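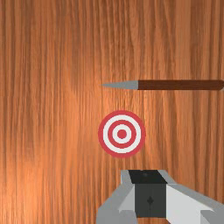
Bonifacio Moya wrote in to say I was too hard on the Nirkmont results last month, and that any method that scores 100 percent at putting a pointed tool on a target ought to be good enough for a home workshop. He wants to know what I would use instead. My answer is a pencil and a stop block, but his note deserves more than that.

The Nirkmont method, as I read the write-up from the Aguirre lab, trains a gripper arm entirely in a rendered world. The arm gets 386 practice runs, then 200 test runs, and the perfect score comes from those 200. Every one of them was on a computer. The number of tries on a real bench was four, and they get one sentence near the back.

I don't doubt the 200. I doubt what people are doing with them. Bridico already has the figure on the front of its leaflet for the Bekel bench arm, with no mention of where it was measured.

If you're thinking of putting one of these in your shop, or you just want to read such claims with a clear head, try the following.

Look at the surface. A rendered tabletop can have lovely orange grain from one side to the other and still be perfectly flat, with no seam anywhere. My bench has a dip near the vise and a glue ridge I keep meaning to scrape. Lay a straightedge across yours in both directions and slide a piece of paper under the gaps. If the paper goes in, any claim about tip placement needs to be read with that gap in mind.

Look at the mark. Red and white rings with crisp edges are easy to find. A pencil cross on walnut is hard to find, even for me. For drilling by hand or by machine, put down a strip of light masking tape first, mark on the tape, and peel it off afterward. That tip costs next to nothing and I'd give it to the robot people too.

Look at the tool. A straight shaft of even thickness with a clean cone on the end is about as kind a thing to pick up as I can imagine. Roll your own awl or scribe on a sheet of glass. If the point wobbles, it's bent, and it will mark off center no matter who or what is holding it.

Ask what counted as a hit. The write-up says "tip within the target." The target is wide. Touching the outer ring and touching the center dot were scored the same, as far as I can tell, and in a hinge layout the difference between those is a door that won't close. Write to the seller and ask for the miss distance in plain inches.

Ask about the misses. The four bench runs are reported as "broadly consistent," and I have read that phrase several times without learning whether the thing worked.

I'll give the method its due on one point. Practicing in a pretend shop before you touch good stock is sound, and I do a version of it with scrap pine every Sunday. But I check the scrap with a square before I cut the real board - and I would want more than four cuts behind me before I printed a leaflet.

Bonifacio, if you do buy the Bekel, send me your miss distances and I'll print them.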